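Print this page
E-mail this page

Project Report: Collecting Fruit-Handling Examples with a Hand-Held Gripper

Comesau Project Course, final report

1. What we set out to do

The assignment was to collect a set of examples good enough to train a pick-and-place model, and then to say how far we trusted it. Our group chose fruit. The course notes claim that a hand-held gripper with a camera on it lets anyone gather useful examples in an afternoon, with no robot in the room. We had doubts about "anyone" and bigger doubts about "useful," and after a month of this we still have most of them.

The tool came from the department store room along with Virkness, the software that splits long recordings into separate tries. Training was done with Gelon, which the course provides. We changed no settings in either one, so any faults reported here come from our examples or from our reading of the results.

2. How we collected

Each of us held the gripper in turn and moved pieces of fruit from one part of a table to another. One try meant one piece: approach, close, lift, move, release. A session was 12 tries, after which the person holding the tool changed. We had planned ten sessions and finished nine. The tenth was lost when the storage card filled up and we failed to notice.

The rules we wrote in July were short. Start with the fingers fully open. Come in slowly. Don't touch two pieces at once. If a piece rolls away, stop and mark the try as failed instead of chasing it. The last rule was broken by all of us in the first session, and those tries are still in the set, labeled as successes. We argued over removing them and in the end left them in, which we now think was a mistake.

For the cloth we had two choices, plain or striped. The guide we were given recommends a busy setting on the grounds that a model trained on a bare table learns the table. That sounds right, but the guide offers no test of it, and neither did anyone we asked. We went with the blue striped cloth and left other things standing on the table as well.

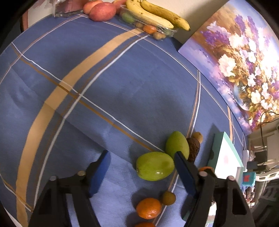

Figure 1. Open fingers near the green fruit, with mandarins close by.

Crowding turned out to be the main trouble. With round fruit lying this close together, the person holding the tool makes small choices all the time about which side to come in from, and two people rarely choose the same side. We kept no written record of those choices. A model shown both ways with no hint of why may settle on something in between, and in between is where the next mandarin is.

Glare was the second trouble. We did not control the light, and we can't say whether bright patches helped the model cope with change or only hid things from it. The guide would call this variety. We would call it something we forgot to measure.

3. What we got

After sorting, we trained once on all the sessions and once on the last eight only, leaving out the first, where the rules were broken most. Each version was then given ten tries on the lab arm. The full set managed six. The smaller set managed seven. Some groups would report that as proof that cleaner examples win. One try out of ten is a very thin difference, and a single slippery piece of fruit could account for it.

Failures were easier to learn from than the scores. In most of them the arm reached a sensible spot and then closed too early — before the fruit was between the pads. We went back to our recordings and found the same habit in our own hands. At least two of us begin to squeeze while still moving forward. It works for a person, who can feel the fruit and correct. The camera records none of that feeling.

4. What we would not claim

We would not claim the model "understands fruit," a phrase used in last year's Nikolaidis group report. We never tested a fruit that was missing from the examples. We also never moved the table to another room, so the busy setting we took such trouble over was, from the model's side, one busy setting seen again and again. Changing the cloth between sessions would have cost five minutes.

5. Changes for the next group

Write down the side of approach for every try. Put failed tries in their own folder on the same day. Check the storage card before each session. Agree on when the fingers start to close, and have one person watch for it while another holds the tool. Save up to a quarter of the time for testing; we left one evening, and the results in section 3 show it.

Print this page
E-mail this page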